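Clothing repair and reuse in Plostetdale - speaker notes
Jul 7, 2025

Slide 1. Title
Say hello, thank the library for the room. Mention the handout by the door. Talk runs to slide 14, questions at the end, but people can stop me if a word isn't clear.

Slide 2. What we did
We ran a mending table at the Arnonis hall through the winter. People brought clothes, we fixed what we could, and we wrote down what was wrong with each item. 267 items in all. Jeans came first by a long way, then coats with broken zippers, then kids' knees.

Slide 3. Where jeans fail
Inner thigh, back pocket corners, hem at the heel. The inner thigh is the big one. The cloth gets thin before it opens, and most people don't look there. Ask the room: who has thrown out a pair for this? Wait for hands.

Slide 4. Catching it early
Hold the thigh up to a window. If light comes through in a patch, that's the time to mend. A patch behind thin cloth takes about 14 minutes on a machine. A patch behind an open hole takes much longer and it shows more.
Don't read the list on the slide. Just talk through the first line.

Slide 5. Jeans

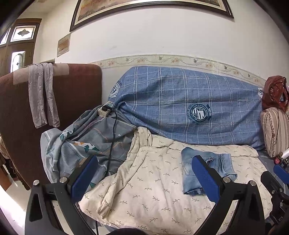 Ostap Romaniuk wrote to us after the spring talk to say that we push patches too hard, and that on stretch denim a stiff patch only moves the tear to its own edge. He darns by hand and uses a lighter thread than we do.
I think he's right about stretch. We changed the handout. For stretch denim it now says to use a patch with some give, cut it an inch past the thin part, and round the corners. On plain cotton denim we still say patch.

Slide 6. Washing
Inside out, cold, line dry if you have a line. Close the zipper first. The dryer is hard on elastic - skip the long explanation unless somebody asks.

Slide 7. What to keep at home
Needles in two sizes, gray and navy thread, small sharp scissors, an old pair of jeans to cut up. Pass the Vetlow tin around now so it gets back before the break.

Slide 8. When to stop
If the cloth tears next to every stitch, it's finished as clothing. Save the zipper and buttons. Legs make good patches, usually below the knee where there's less wear.

Slide 9. Next dates
The table opens again in August, six sessions, same hall. Tseng Fabrics is giving us offcuts. We need one more sewing machine and a better lamp. Sign-up sheet is next to the handouts.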